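灰色のハンドル

ヘイッキ・ハルユさんは、朝、誰にも「おはよう」と言いません。かわりに「指は乾いたか」と聞きます。私が初めてカンクーム(Kancombe)の仕事場に来た日も、そうでした。私は自分の手のことだと思って、急いでズボンで手をふきました。ハルユさんは私の手を見て、それから机の上のグリッパーを見て、しばらく黙っていました。

「機械の指だ。前の晩に洗うから」

私は赤くなりました。もう大学を出て、仕事も二つ目で、小さい子どもではありませんでしたが、その日はずっと顔が熱かったです。

私の仕事は、グリッパーを手で持って、物をつかむことでした。つかんで、持ち上げて、置いて、また最初に戻します。その動きが記録になって、あとでロボットの腕がそれを習います。ですから、どの指を使うかは大事な問題です。会社のトルルホルム(Trullholm)は、その夏、二種類の指を比べていました。

一つはプリルソープ(Prilthorpe)です。柔らかくて、表面はつるつるしていて、物に触ると少し曲がります。もう一つはトゥヒワイ(Tuhiwai)です。黒くて、表面が細かく荒れていて、二枚が合わさると先がとがります。プリルソープは新しく、若い設計者たちが好きでした。トゥヒワイはハルユさんが長い時間をかけて直してきたもので、ハルユさんはそのことを一度も自分から言いませんでした。私は倉庫の古い箱に貼ってあったラベルで知りました。

比べ方は簡単です。物は15種類ありました。卵、鍵、布、紙コップ、ネジ、ぬれたスポンジ、そのような普通の物です。一つの指で、全部あわせて700回つかみます。落としたら記録に「落」と書きます。つかみにくかったら「難」と書きます。「難」のほうは、持っている人の気持ちで決めます。この「気持ち」という言葉を、ハルユさんは嫌っていました。

「気持ちは数えられない」

「では、どうして書くのですか」

「会社の紙に欄があるからだ」

私はそれを聞いて笑いましたが、ハルユさんは笑っていませんでした。私の国の言葉では、このような答えは冗談です。ハルユさんの国の言葉でどうなのか、今もわかりません。私たちは二人とも、日本語を大人になってから習いました。仕事場では日本語で話すのが規則でした。お互いに、少しだけ足りない言葉で話していました。足りないところは、手で見せました。

最初の週はプリルソープでした。気持ちがいい指でした。卵を持つと、卵のほうから指に入ってくるような感じがしました。私は「難」をほとんど書きませんでした。設計の人たちは電話で喜んで、若い人の一人は、もう比べなくてもいいのではないか、と言ったそうです。

ハルユさんは記録を見て、私に聞きました。

「鍵は、どうやって取った」

「机の端まですべらせて、それから取りました」

「紙にそう書いてあったか」

書いてありませんでした。鍵は平らで薄いので、柔らかい指では机から持ち上がりません。私は何回か失敗しそうになって、自然に端まで引いていました。失敗しそうになっただけで落としてはいないので、「落」は書きませんでした。難しいとも思いませんでした。手が勝手に上手になっていたからです。

「君が上手なのか、指が上手なのか、これではわからない」とハルユさんは言いました。

怒った声ではありませんでした。でも私は、褒められたのか叱られたのか、夜までずっと考えました。寝る前に辞書で「上手」を引きました。知っている意味しか書いてありませんでした。

次の週から、トゥヒワイに替えました。

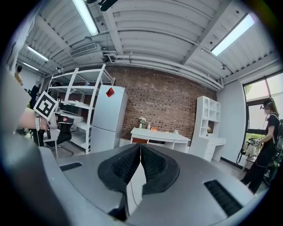

レンガの壁の部屋で。手前が灰色のグリッパーと黒い指。窓のそばの人は、白いグリッパーを持っている。

私はこの部屋が好きでした。壁は赤茶色のレンガで、白い机の上には白い花がありました。窓から木の葉が見えました。ハルユさんは作業のとき、いつも黒い服を着て、ヘッドセットをつけて、背中に荷物を背負って、窓の近くに立ちました。明るいところで手を見たい、と言っていました。年を取ると影が手の中に入ってくるのだそうです。私はその言い方がとてもきれいだと思って、ノートに写しました。

トゥヒワイは、気持ちのいい指ではありませんでした。卵を持つと、固い音がするような気がして、肩に力が入りました。布はよく取れましたが、置くときに離れません。指を開いても、布が表面に引っかかって、まだそこにいます。私は手首を小さく振って、布を落としました。

「今、振ったな」

ハルユさんは私のほうを見ていませんでした。窓の前で、自分のグリッパーを腰の高さに持って、指先を見ていました。それなのにわかりました。

「音でわかるのですか」

「音でもわかる。息でもわかる。振る前に、人は少し息を止める」

それから私は息のことばかり考えるようになって、その日の午後の記録はひどいものになりました。紙コップをつぶし、スポンジを床に落としました。ネジは、つまんだと思ったら指の間に斜めに入って、どこかへ飛んでいきました。探しましたが見つかりません。翌日、ハルユさんの靴の底から出てきました。

夜、アパートで父に電話をしました。父は時計を直す仕事をしていました。もうやめています。手が震えるようになったからです。私が何の仕事をしているか、父はよくわかっていませんでした。私が、機械に物のつかみ方を教えている、と言うと、父は長い間考えてから、こう聞きました。

「その機械は、何か落としたことがあるのか」

「毎日落とします」

「そうか。ならいい」

何がいいのか、父は言いませんでした。電話代が高いと言って、すぐに切りました。電話をかけたのは私のほうでしたから、電話代は私が払うのですが。

三週目に、ハルユさんと私は初めて言い合いになりました。理由はピンセットの持ち方のような、本当に小さいことでした。

私はこう思っていました。使う人が手を工夫するのは当たり前のことで、悪いことではありません。プリルソープで鍵を端まで引くのも、トゥヒワイで布を振って落とすのも、立派なつかみ方です。ロボットがそれを習えば、ロボットも鍵を取れるようになります。それでいいではありませんか。

ハルユさんはこう思っていました。机に端がないときは、どうするのか。

「机には端があります」と私は言いました。

「箱の底には、ない」

「箱の底に鍵を入れる人はいません」

「私は入れる」

ハルユさんはそう言って、かばんから弁当箱を出しました。中に、家の鍵と自転車の鍵と、何の鍵かわからない古い鍵が入っていました。弁当は入っていませんでした。私は言葉が出ませんでした。日本語でも、英語でも、自分の言葉でも出ませんでした。

それで、弁当箱も試験に入れることになりました。会社の紙に欄がなかったので、下の余白に書きました。プリルソープは弁当箱の鍵を取れませんでした。私がどんなに上手になっても、取れませんでした。底が平らで、横に壁があって、柔らかい指は鍵の上で曲がって、なでるだけでした。トゥヒワイはとがった先を鍵の下に入れて、取りました。いつもではありません。でも、取るときは一度で取りました。

私は少し悔しかったです。プリルソープのほうが好きだったからです。自分の好きな道具が負けるのは、自分の友だちが試験に落ちるのと似ています。

「トゥヒワイの勝ちですね」と言うと、ハルユさんは首を横に振りました。

「卵を見なさい」

卵の記録を開きました。トゥヒワイで割れた卵は、プリルソープで割れた卵よりずっと多くありました。私は自分が下手だから割れたのだと思って、注意して見ていませんでした。手が上手になったときは指のおかげだと思い、卵が割れたときは自分のせいだと思っていたわけです。ハルユさんはそれを聞くと、ヘッドセットを外して、耳のうしろをかきました。

「私は逆だ」と言いました。「割れたら、指のせいだと思う。自分の作った指だから」

ハルユさんがトゥヒワイのことを「自分の作った」と言ったのは、このとき一回だけです。私は知らなかったような顔をしました。うまくできたかどうか、自信がありません。

記録の番号は、二つの指を通して続いていました。983番のことを書いておきます。

その日は暑い日でした。仕事場の冷房の下に立つと首が痛くなるので、私は少しずれたところに立っていました。トゥヒワイで卵を持つ番でした。ハルユさんが隣に来て、何も言わずに、私の手の上に自分の手を置きました。大きくて、かわいた手でした。親指のつけ根に古い傷がありました。

「閉じないで」と言いました。「私が閉じる」

私は力を抜きました。ハンドルの中のばねが、ハルユさんの指の重さで、ゆっくり縮んでいくのがわかりました。黒い指が卵に触りました。そこで止まりました。私ならもう少し閉じるところです。必ず閉じます。落とすのがこわいからです。

ハルユさんは、そこから閉じませんでした。ただ持ち上げました。卵は上がりました。白いところに窓の光が当たっていて、私は、割れてもいい、と思いました。どうしてそう思ったのかわかりません。

置くときに、ハルユさんの手が少し震えました。

私は父のことを考えました。父の手が最初に震えたのは、お客さんの時計のふたを閉めるときだったそうです。父は誰にも言わないで、一年間、朝の光の強い時間だけ仕事をしました。窓のそばに机を動かして、母には、外が見たいからだと言ったそうです。

卵は割れませんでした。置いたときに少し転がって、皿の縁で止まりました。

「書きなさい」とハルユさんが言いました。

「何と書きますか」

「落ちなかった。割れなかった。難しかった」

私は「難」と書きました。ハルユさんの言葉で「難」を書いたのは、それが初めてでした。誰の気持ちを書いたのか、欄には名前を書く場所がありません。規則では、二人の手で動かした記録は使えないことになっています。消さなければならなかったのですが、私は消しませんでした。ハルユさんも消すように言いませんでした。

2018年7月25日に、設計の人たちが結果を聞きに来ました。11人も来て、椅子が足りなくて、若い人たちは立っていました。ハルユさんは話すのが好きではないので、私が話しました。前の晩に文章を書いて、鏡の前で三回読んで、それでも「把持」という言葉を「はじ」と言ってしまいました。「はじの成功率」と言いました。端の成功率です。鍵を机の端まで引いた話のあとだったので、みんな、そういう数字があるのだと思ったようでした。熱心にメモを取っている人もいました。

どちらがいいのですか、と設計の一人が聞きました。

私はハルユさんを見ました。ハルユさんは窓の外を見ていました。

「何を持ちたいですか」と私は聞きました。

その人は困った顔をして、全部です、と言いました。

全部持てる指はまだありません、と私は答えました。卵と紙コップならプリルソープです。鍵とネジと布はトゥヒワイです。布は、取るのはよくても、離すのがまだだめです。それから、私は下手になる練習をしなければなりません、と付け加えました。これは冗談のつもりでしたが、誰も笑わないで、また何人かがメモを取りました。ハルユさんだけが、下を向いて、肩を動かしていました。咳だったかもしれません。

会議のあと、みんなが帰って、私は冷蔵庫から麦茶を出しました。ハルユさんは机の前に座って、トゥヒワイの指を小さいブラシで洗い始めました。いつもより早い時間でした。

「手のことを、会社に言いますか」と、私は聞きました。聞き方を何日も考えていたのに、出てきたのは一番まっすぐな言い方でした。敬語も忘れていました。

ハルユさんはブラシを止めませんでした。

「記録には使えない手になった。それはもう書いた」

「いつですか」

「二月」

二月といえば、私が来る前です。私はしばらく、その意味がわかりませんでした。ハルユさんが自分の手を記録に使えないと書いて、それで会社は、つかむ人を一人探したのです。募集の紙には「健康で、細かい作業が好きな方」とありました。私はそれを駅のベンチで読んで、細かい作業が好きかどうか考えて、好きだと決めて、応募しました。

「毎日、窓のところで持っていたのは」

「あれは記録していない。スイッチを入れていない」

「では、何をしていたのですか」

ハルユさんは指を一枚ずつ、タオルの上に置きました。表面に水の粒が残っていました。それを息で吹いてから、私の聞いたことを日本語に直すみたいに、口の中で何か言いました。

「持っていただけだ」

私は麦茶を二つのコップに入れました。一つはプリルソープの試験で少しつぶれた紙コップで、もう一つは普通の紙コップでした。普通のほうをハルユさんに渡しました。ハルユさんはそれを両手で受け取りました。それから、つぶれたほうを指さして、そちらのほうが持ちやすいと言うので、取り替えました。

その夜も父に電話をしました。弁当箱の鍵の話をすると、父は喜んで、古い時計屋はみんなそういう箱を持っている、と言いました。何の鍵かわからない鍵が必ず一つ入っているそうです。父の箱にもあるのかと聞くと、ある、と言いました。今度帰ったら見せてくれるそうです。

今は、三つ目の指を待っています。プリルソープとトゥヒワイの間のような指で、片方が柔らかく、片方がとがっています。名前はまだありません。若い設計者が作っていて、図面が届くたびに、ハルユさんが赤いペンで直して送り返します。字がときどき震えていて読めないので、私が隣で、これは何ですかと聞いて、きれいに書き直します。ときどき、私の日本語も間違っています。先週は「角を丸く」と書くところを「角を九く」と書いて送ってしまい、向こうから、九か所ですか、と電話がかかってきました。

朝はもう、私が先に言うようになりました。

「指は乾きましたか」

ハルユさんはタオルの上の指をさわって、裏返して、もう一度さわります。

「まだだ」と言う日は、二人で乾くのを待ちます。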